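Stikis Improvised Music Series: Minutes of the Players' Meeting, May 2, 2019

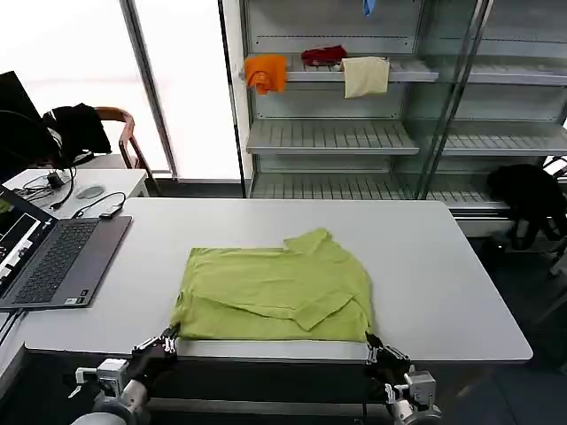
Present: nine players, one drum machine. Rattana Ratanaporn in the chair, Thanakorn Thepsuriya taking notes under protest.

1. April minutes. Approved, after the word "tuneful" was struck from the account of the Zodarum set.

2. Money. The April show took in $625 at the door. Room rental was $300, leaving $325, the largest surplus in series history. A motion to spend it on gongs failed for want of a second.

3. Set lengths. Sets remain at 25 minutes. Purka asked whether a drone that begins during someone else's set counts toward its own time. The chair ruled that it does. Purka wished their disappointment recorded. It is recorded.

4. Cassette. The Rungrueang live tape is mastered. Thanakorn had a quote for 500 copies. After discussion of how many people we know, the order was cut to 300.

5. Volume. The neighbors have written again, this time politely, and the bass players were asked to read the letter. Amps go on the far wall from now on.

6. Other business. One cello bow is still missing. Rattana will book the room for the next show.

Adjourned when the drum machine started by itself.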